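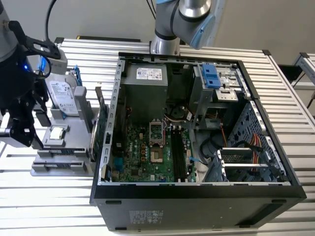 *Offenes Gehäuse, Sockel und RAM-Steckplätze leer.*

Ich wollte ja schon im November aufschreiben, wie das mit unserem Chorstream gelaufen ist, und jetzt ist es eben der 10. Dezember 2025 geworden. Ein paar von euch haben gefragt, wie man ein Konzert ins Netz bringt, ohne dass gleich die halbe Welt reinschauen kann, und wie das mit den Untertiteln geht. Zum Thema Zugang schreibe ich ein andermal etwas, heute geht es um die Untertitel, denn die haben mich die meisten Abende gekostet (und, ich gebe es zu, auch die meiste Schokolade).

Angefangen hat alles mit Amerley Kyei, die bei uns im Alt singt und deren Vater sehr schlecht hört. Sie fragte nach einer Probe ganz beiläufig, ob man bei der Übertragung die Ansagen mitlesen könne. Ich sagte natürlich sofort ja, klar, das macht doch heute jeder Dienst von allein! So einfach war es dann leider nicht.

Unser Stream läuft über Gandico, das ist ein kleiner Anbieter, mit dem ich seit ein paar Jahren sehr zufrieden bin. Gandico hat eine automatische Untertitelung, und die schaltet man in den Einstellungen unter »Sprache« mit einem Häkchen ein. Beim ersten Test habe ich einfach eine alte Begrüßungsrede abgespielt. Die normalen Sätze kamen erstaunlich gut an, aber aus »Kyrie« wurde »Kühe rief« und aus unserem Chorleiter ein »Kohl Leiter«. Ich habe Tränen gelacht, aber so wollte ich das Amerleys Vater nicht zumuten.

Also habe ich mich an das Wörterbuch gesetzt. Man kann dort eigene Begriffe hinterlegen, Namen, Werktitel, lateinische Zeilen, was man eben so braucht. Meine Liste hatte am Ende 87 Einträge. Wichtig ist, dass man die Wörter so einträgt, wie sie im Untertitel stehen sollen, und in die zweite Spalte schreibt, wie sie klingen. Diese zweite Spalte hatte ich tagelang übersehen, weil sie auf meinem Laptop erst auftaucht, wenn man das Fenster breit zieht.

Für die gesungenen Teile habe ich die Automatik ganz abgeschaltet. Die Liedtexte habe ich vorher als Untertiteldatei vorbereitet, mit einem Programm namens Bustwood, und während des Konzerts von Hand weitergeklickt. 401 Zeilen waren das! Zum Glück wiederholt sich bei einem Halleluja so einiges. Wer das nachmachen möchte: Bitte höchstens zwei kurze Zeilen auf einmal einblenden, sonst kommt auf dem Handy keiner mehr mit. Und speichert die Datei als UTF-8, sonst sehen eure Umlaute aus wie Keilschrift.

Dann war da noch die Verzögerung. Die automatischen Untertitel hinkten dem Ton deutlich hinterher, und das stört mehr, als man denkt. In Gandico gibt es dafür den »Bildpuffer«, den man in kleinen Schritten verstellen kann. Ich habe so lange probiert, bis Lippen und Schrift halbwegs zusammenpassten, und mir den Wert auf einen Zettel geschrieben, der jetzt am Monitor klebt.

Am Abend selbst lief es dann richtig schön. Einmal habe ich mich verklickt und dem Tenor eine Strophe zu früh in den Mund gelegt, aber das hat mir hinterher nur meine Schwester vorgehalten. Amerleys Vater hat bis zur Zugabe durchgehalten und sich eine Aufzeichnung gewünscht. Die liegt inzwischen im Archiv, mit korrigierten Untertiteln, das Nacharbeiten hat mich noch einmal 40 Minuten gekostet.

Falls jemand meine Wörterliste als Grundlage haben mag, schreibt mir gern einen Kommentar, ich schicke sie euch zu. Und wenn ihr wisst, wie man Bustwood beibringt, die Schriftgröße nicht bei jedem Start zu vergessen, dann bitte erst recht!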